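Meswood Residents' Exchange
Board: Buildings and Shared Spaces
Topic: Proposed replacement of tables in the Rusden Street reading hall

ParishClerk_M
Posted June 25, 2025

Members are invited to comment on the proposal to replace the reading hall tables before the next budget period begins in January. The present tables were bought second-hand and a number of them no longer stand level. The approved sum allows for 20 new tables. Two options have been received:

Option A. Avico folding tables, one-piece top, with a trolley for storage.
Option B. Fixed-leg tables with two-panel tops, made to order by the Jurčo workshop.

Option B costs $33 more per table. Comments should address daily use, cleaning, storage and noise. Remarks on the choice of paint for the hall belong in the separate topic.

northgate_reader
I wish to record my support for Option B. The reading hall is used for reading, and a folding table shakes whenever a person at the other end erases a line or sets down a bag. The map evenings in particular require a steady surface. The additional cost is modest when spread over the expected life of the furniture.

Hallkeys587
With respect to the previous poster, the hall is also used for the blood drive, the seed exchange and the spring concert. On each of those dates the floor must be cleared. Fixed-leg tables would have to be carried through the side passage and stacked in the corridor, where the fire inspector has already objected to the chairs. I cannot support any option that does not fold.

ParishClerk_M
For clarity, the inspector's letter referred to the chairs only. It did, however, state that the corridor must remain clear to its full width. Members should assume that the same rule would apply to tables.

quietcorner
Has consideration been given to purchasing half the tables from each supplier? The fixed tables could remain along the window wall throughout the year, and the folding tables could be used in the center of the room.

northgate_reader
That arrangement would be acceptable to me, provided the two types are the same height. The school annex mixed its furniture some years ago and the tables have never lined up.

L_Overby_Road
My concern is with the two-panel tops. Any joint in a work surface collects pencil dust, crumbs and glue. It also shows through a single sheet of paper when one is writing. I would ask that the clerk obtain a written statement from the workshop on how the joint is finished. I do not regard this as a minor point, as the calligraphy group meets in the hall and was not consulted.

Hallkeys587
I agree with the above. A one-piece top is easier to wipe down, and it is the evening users who do the wiping.

quietcorner
I would caution against rejecting the design on that ground alone. A joint that is properly closed should give very little trouble.

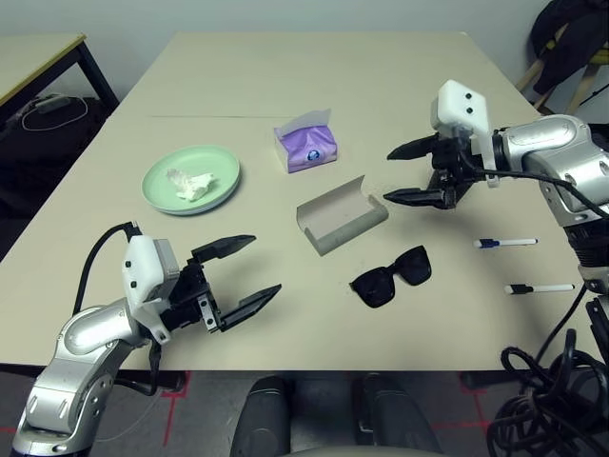

Attachment: light beige tabletop in two panels, with the seam running across it.

L_Overby_Road
I thank the poster. The seam is fainter than I had expected. My objection regarding paper stands, however — a line one can barely see may still be felt by a pen. I would also note that so light a color will show ink.

northgate_reader
Ink will show on any color the board is likely to approve. The present tables are dark brown and they show chalk.

Hallkeys587
The discussion has moved away from storage. I repeat my request for a floor plan with the tables in their cleared position.

ParishClerk_M
The comments have been noted. I have asked both suppliers to confirm table height, and the workshop to describe the finish of the joint and to lend one table for use in the hall. A floor plan will be added to this topic when it has been drawn. The proposal has now been viewed 158 times, and members who have not yet commented are encouraged to do so in writing.

quietcorner
Could the loan table be placed near the window wall? The light is strongest there and any fault in the surface would be plain.

ParishClerk_M
It will be placed at the window wall, beside the atlas stand.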